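Lokel drops the Roltham to Drunis route

I had an email from Lokel in April to say my summer flight from Roltham to Drunis had been cancelled. I assumed it was one departure being moved. When I looked at the booking page the whole route had gone, with nothing on sale after the end of May.
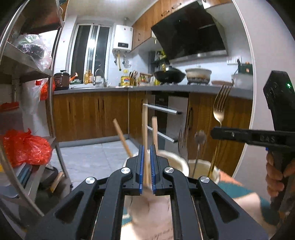
I have used that flight twice a year for as long as it has been running. It was a small turboprop, two seats either side of the aisle and room for 50 passengers, and it was rarely full outside the school holidays. On my last trip I had the row to myself both ways. Good for me, less so for Lokel.

The airline's notice says the aircraft is needed on busier routes and that demand from Roltham "did not develop as planned". It doesn't mention that the timetable was changed last winter. The morning departure went first, which left only an evening flight landing at Drunis after the last bus into town. A taxi cost me nearly as much as the air fare.

They gave me a choice of a refund or a seat from another airport. The other routing goes through Vlček with a wait of just over four hours, and I would have to get myself to the first airport at my own cost. I took the refund. It was £292 for two return tickets with one hold bag, and it was back on my card before the end of the following week, seat fees included. I had to ask separately for the bag. The form for that is under "Other requests" and not under "Refunds", in case anyone else is looking for it.

I did wonder about the train. It can be done in a day with an early start, but the last leg into Drunis is being dug up this summer and there is a replacement coach. I have sat on that coach before and would sooner not do it again with luggage.

Roltham airport says it is talking to other airlines. It said the same when the island service went and that has never been replaced. The terminal is down to a handful of departures a day now, and the café shuts after the lunchtime one. I still like using it. You can park, walk in and be through security in ten minutes.

For now I have booked nothing. I'll look at the Vlček option again when the winter timetable comes out, as the connection may be shorter by then.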